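Tullitz homeware shop to move in January

Kitchen and tableware shop Stasura will leave its Tullitz premises in January and reopen on Tang Street, two doors from the post office. The new unit has 600 square feet more floor space – enough for a full range of trays and serving boards.
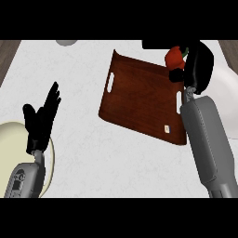

A wooden tray with oval handle cutouts.

The old shop closes at 2pm on a Friday, with 19 per cent off remaining stock until then. Gift vouchers will still be valid after the move.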